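Kirthorpe to start cart-free recycling pickup in December

Kirthorpe will change the way it collects household recycling this winter, after the town council voted on 8th October to approve a new contract with the hauling firm Lestska.

Under the plan, homes on streets too narrow for the large trucks will no longer have to wheel a cart to the nearest main road. Residents there will set out a small bin at their own front step, and a crew with a smaller vehicle will empty it by hand. The change covers 573 homes, most of them in the old blocks between the river and the rail line.

The first pickups are set for the start of December. Trash collection stays the same, and so do the rules for yard waste.

Residents on the affected streets may use any sturdy open bin they already own, as long as it has handles and weighs no more than 30 pounds when full. The town will not hand out bins of its own. A plan to buy a matching set for every home was dropped over the summer when the price came in above the budget. 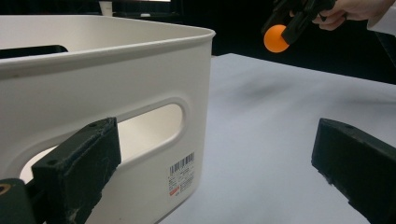
A white plastic storage bin with an oval handle cutout.

Cardboard must be flattened and may be tied in a bundle next to the bin if it does not fit inside. Glass goes in with cans and plastic bottles, as it does now. Plastic bags, foam cups and food wrap are still not accepted, and crews will leave a bin unemptied if it holds too much of any of them. A paper tag will tell the household what went wrong.

Bins should be out by 8 a.m. on the day of pickup and brought back in by evening. On icy mornings the crew may run late, and the town asks people to leave their bins out until the truck has been by.

The contract with Lestska runs for 5 years. The company already handles trash for Plistach, the next town up the valley, where it began front-step pickup last year. Kirthorpe officials visited in the spring to watch the crews work and to ask residents how the service was going. Most of the complaints they heard had to do with missed streets in the first weeks.

Two council members voted against the contract. They said the town should have waited for a second bid and questioned the cost of running an extra vehicle for so few streets. Supporters said many older residents had stopped recycling because they could not move a full cart uphill.

The old carts can be kept or turned in. The town will collect unwanted ones at the Dagdag Street depot through the end of December, and those in good shape will go to homes on the regular routes that need a replacement.

A map of the affected streets is posted at town hall and at the library. Letters with pickup days will be mailed to each address before the service begins.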